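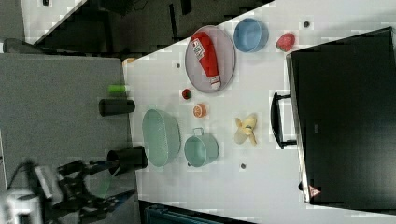
Lab 3: Comparing Grippers on a Tabletop Pick-and-Place Task

Course handout, Introduction to Robot Manipulation
Read before coming to the lab. Bring a printed copy of the results sheet.

Purpose

In the first two labs you moved the arm by hand and recorded joint positions. In this lab the arm stays the same and the gripper changes. You will run the same set of picks with two grippers and write down where each one does well and where it fails. The aim is a fair comparison, so most of this handout is about keeping the conditions equal.

The grippers

Flistoden parallel gripper. Two flat fingers that close along a straight line. The fingertips have replaceable rubber pads. Check the pads before you start and ask for new ones if the edges have lifted.

Drovova soft gripper. Flexible fingers that bend around the item when air is supplied. It needs the air line connected and the regulator set to the value marked on the card at your station. Do not turn the regulator up to rescue a bad pick.

Both mount on the same plate. Changing over takes a few minutes with the power off. After each change, load the matching tool file in the Nadosum controller. If you skip this, the tool center point will be wrong and every pick will land off target.

The items

The table is set with food items and containers. They were chosen for the spread of shapes:

Squeeze bottle (ketchup) - long, smooth, heavier at one end. It tends to roll when pushed.
Strawberry - small and tapered. Flat fingers often touch it at only two points.
Orange slice - low on the table, so the fingertips have to come down close to the surface.
Peeled banana - the splayed peel is limp and moves when touched. Decide before the run whether you will grasp the body or the peel, and keep to that for both grippers.
Bowl, basket and pot - these have rims or walls that can be pinched. The pot also has a loop handle.
Wire-mesh tray - the raised rim gets in the way when you approach anything lying on it from the side.

Note that the bottle lies across the tray at the start. Pick it from there. Do not move it to open table to make the job easier.

Before the first run

1. Check that the emergency stop works. Press it, confirm that the arm holds, then release it and reset.
2. Set the speed limit to 300 mm/s. Leave it there for the whole session.
3. Jog the gripper to the three dots on the table surface and record the position of each one. You will repeat this after changing grippers. If any reading differs by more than 2 mm, reload the tool file and try again.
4. Open the Fankhauser camera viewer and save one still of the starting layout. Use it to put the items back after every attempt.

Procedure

Work through the items in the order listed above. For each attempt:

Move to a point above the item and stop. Lower the gripper, close it, lift, and hold for a slow count of 3. Then carry the item to the mint-green basket and release it. For the bowl, basket, pot and tray, lift and hold only, then set them down in place.

Score each attempt with one of these codes:

S - lifted, held and placed
D - lifted but dropped before release
M - missed, or pushed the item away
X - stopped by the operator

A full session gives 81 scored attempts, counting the practice picks. Do the practice picks first and mark them with a P so they can be left out of the averages.

If the item slides but the gripper still gets it, score it S and add a note. The notes are often more useful than the score when you write up.

Common problems

Fingers hit the table on the orange slice. Your approach height is too low or the tool file is wrong. Check the file first.

Bottle turns in the fingers. Grasp closer to the middle of its weight. The parallel gripper is more sensitive to this than the soft one.

Peel catches on the fingers at release. Open fully and wait before you retract. Do not shake the arm.

Soft gripper closes slowly. Look for a kink in the air line, mostly near the wrist.

Arm cable pulls tight near the basket. Stop, back out along the same path and rotate the last joint before you approach again.

What to hand in

One results sheet per pair, with both grippers on the same sheet. Below the table, answer in a short paragraph each:

Which item showed the largest difference between the grippers, and what caused it?
Which failures came from the gripper, and which came from the way you aimed it?
If you could keep only one gripper for this set of items, which would you keep?

Attach your two sets of dot readings. Sheets without them will be returned.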